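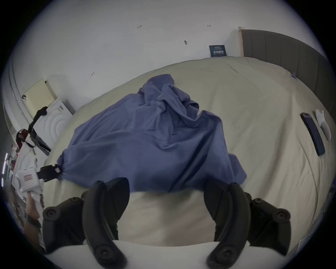 A blue-violet cloth on a pale beige sheet.

Findonix Releases Stamora 3 for Teams With Too Many Tickets

Findonix will ship Stamora 3, its issue tracker add-on, in September. The new version lets admins fill custom fields from an incoming web request, a job that used to take 2 scripts and a patient coworker.

"Our customers had built 200 workarounds for this — some were even documented," said product lead Inese Tamošiūnaitė.

Each rule can map up to 100 fields. Failed requests now produce an error message in plain English, replacing the long-serving "Error."

Stamora 3 is a free upgrade for current customers.

Press contact: Bronisława Cieślak, Findonix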